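Stanside Household List
Subject: Re: Loose knobs on the small saucepans
20th March

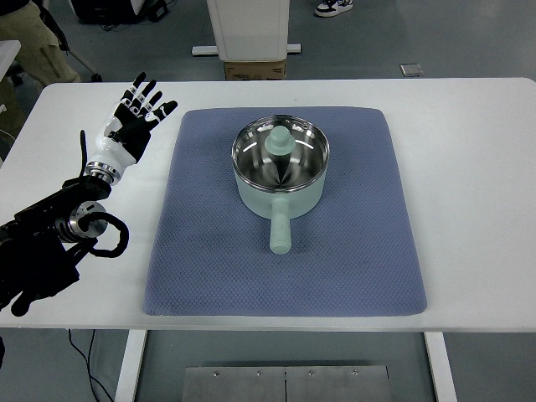 Orozco wrote:
> We have the same trouble at our end. Two lids came back from the kitchen without knobs, and the screws were not with them. Could the list office state whether spares are held, or whether the whole lid must be replaced?

Spare screws are held at the Lakden store, in packets of 16. Lids need not be replaced unless the glass or rim is damaged. Members are asked to observe the following until the September stock check.

A knob that has come away from its lid should be kept inside the pan it belongs to, as with the mint-green saucepan at the head of this message. Pans should be set down on a quilted mat – the bare white tabletops mark easily.

Requests for screws should give the diameter of the lid and be sent to this list within 22 days. Knobs in other colors may be supplied where the green is out of stock.

Household Stores Office
Stanside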